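Home | The Club | Sessions | Questions | Gallery | Join

Filed under: Robotics Club, Students and Families

Questions We Get About the Computer Teardown Project

Every summer a new batch of people finds us, and every summer they ask many of the same (very good!) questions, so Kerstin Sundqvist and I sat down with a pot of tea and tried to answer them all in one place. If yours is missing, come and find either of us at a session and we'll add it.

What is the project, in plain words?

The Tremercombe Robotics Club is teaching a robot arm to help take old desktop computers apart, so that the useful pieces can be used again. Students guide the arm, record each try, and then go over the recordings together to work out which moves are worth keeping. It's slow work, and I happen to think that's a big part of the charm.

Do I need to know anything about computers before I start?

No, and please don't let that put you off. We spend the first two sessions just learning our way around the inside of a desktop, with the arm parked and everybody asking whatever comes into their heads.

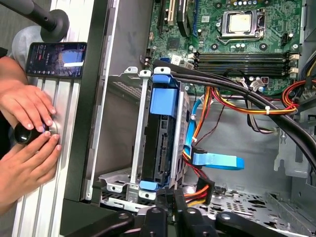 New members nearly always start with the drive exercise, and I'm very fond of it. You learn what the drive is for, how it's held in its carrier, and which cables have to come away before anything else can move. A bright blue carrier makes a friendly first target, easy to point to when you're explaining your plan to a partner, while the cables nearby give you plenty to think about (a red, yellow and orange loom looks simple until you try to say exactly where the fingers should go!). We ask you to talk your plan through out loud before you touch the controls. It feels silly for one evening and then you can't imagine doing it any other way.

How big are the teams?

We split into teams of two, one person guiding and the other watching and taking notes, and you swap at the halfway point. If you come with a friend you're welcome to stay together for the first month, though we do mix people up after that, and most of them end up glad of it.

Is it safe?

We take this one very seriously. The computers are unplugged before they ever reach us, and power supplies stay closed, always, no matter how curious you are about what's inside. Hands stay clear whenever the arm is live, and anybody in the room, including the newest member, may call a stop without having to explain first.
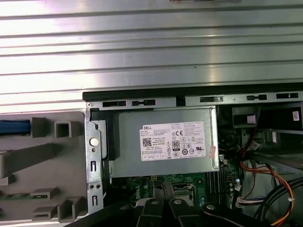
Omid Nazari wrote in to ask whether parents can stay and watch, and whether the stop rule applies to them too. Yes to both! There are chairs along the wall, and if you see something that worries you, say "stop" good and loud and we'll sort out the reasons afterward.

What if I break something?

Then you'll be in excellent company. These machines have already finished their working lives, so a snapped clip is no tragedy. We do ask you to write it down in the log, with what you were trying to do at the time, as those notes are some of the most helpful pages we have.

How long before I get to guide the arm myself?

Most members have their first turn at their third session. You'll begin by simply bringing the gripper toward a part and backing away again, over and over, until it stops feeling strange. 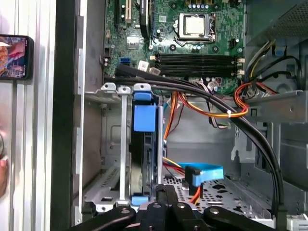

According to Alvar Solheim, the backing away was the hardest thing to learn all year, and he wishes he'd practiced it twice as much before the July meet at Cernitz. We've since added 10 minutes of it to every warm-up, so thank you, Alvar!

Is there a competition?

There is, for those who'd like it. We send a group of six to the Kragh Cup each fall, where teams show one task and talk the judges through it. Going is entirely up to you, and plenty of our keenest members have never wanted to.

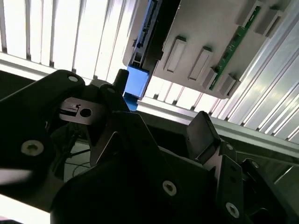

The gripper up close during desktop practice.

Who do I talk to about joining?

Eskil Westerberg keeps the sign-up list and will happily chat with you before or after any session, quite possibly for longer than you planned. Bring closed-toe shoes, something to write with, and a snack if you're the sort of person who gets hungry around seven.

Page last updated 8 Aug 2025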